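I have packed for four moves in my life, and every time some well-meaning friend has told me to get the boxes down on the floor. My back disagrees, and so do I. A box belongs on the bed. You can stand up straight (more or less), you can spread things around it without stepping on them, and when you get tired of deciding what to keep, there is a very nice place to sit right beside you.

My other opinion is less popular. I think soft things and odd things should travel together. When I left Budbridge for Wirnow in July, I did it the proper way, with 27 boxes sorted by category, and I spent weeks hunting for one good blanket because it was in "Linens 3" under all the other linens. A mixed box is kinder to you at the far end — you open it and find a little of everything, and the evening gets easier.

Pale pink bedding, an open cardboard box, something light blue and fuzzy in the middle of it, and a black thing still in its shiny clear wrapping. I could look at a box like that all day.
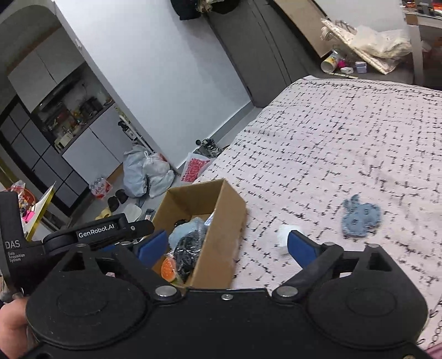 ## On leaving the top open

My neighbor Aliki Deligiannis tapes everything shut the minute it's full, and she has moved house far more gracefully than I have, so take this with some salt. But I like to leave a box open overnight. You walk past it on your way to brush your teeth and you think, oh, I'll want that in the morning, or, why on earth am I keeping this? I once paid 125 dollars to ship a box to Vultville that I had sealed too early, and half of it went straight to the thrift store when it got there.

So leave the flaps up, put the kettle on, and go back to it after breakfast. The tape will still be in the drawer.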